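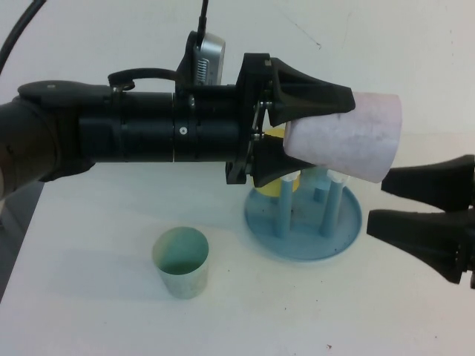
Workshop tips: gripper trials on soft stuff

Notes from the bench, mostly for whoever does the next round of comparing. Paper cups first, because they're cheap and they tattle on a bad grip right away.

Buy cups in bulk. We got through 163 last month and I'd have bought more if I'd known. One dent and that cup is out of the test, even if it pops back. Dented ones go to Kaisu for mixing epoxy.

Grab near the base. Closed end is stiffer, open end folds. If a gripper can only manage it at the base, write that down too, it counts.

Set force low and creep up. Start where the cup slips, add a little, stop at the first hold. Then lift ten times before touching the number again. I skipped the ten lifts on the Gokari fingers and had to redo a whole afternoon.

Fingertips. Wipe before every set. Rubbing alcohol on a lint free rag, let it dry. Tapered tips get into a stack better, wide pads hold steadier on the side. Haven't found one that does both. The Derwood pads leave a smudge on pale cups so use dark ones if you care how the video looks.

Wrist camera: focus it at the distance you pick from, not across the room. Tape over the ring when you like it. Shiny table? Turn the overhead light off and put a lamp to the side, much easier on the depth.

Cable slack! Roll the wrist all the way both directions by hand before you power up. Velcro ties, never zip ties, you'll be moving that camera again. Rhun Bevan pulled a connector clean out in February and the replacement took 6 days.

Two arms passing a cup: one holds still, the other comes in slow. Close the second one fully before the first lets go, then count to one. Fingers at different heights if they'd otherwise meet in the middle. Keep a hand on the stop button, yes every time.

Stacking stands with pegs are good for repeat runs becuase the cup lands in the same spot. Stick the base down with double sided tape or it walks.

Mark start positions in pencil. Marker doesn't come off, ask Rehema about the old table.

Controllers. Same speed setting on each one or the comparision is worthless. The Foulkes box ramps up slower than the other, so time from first motion, not from the button. Save the log after every set. Up to 209 grips per file, past that ours gets slow to open.

Still to do: wet cups, the thin plastic kind, and the Foulkes with the long fingers. Liesl has the spare screws.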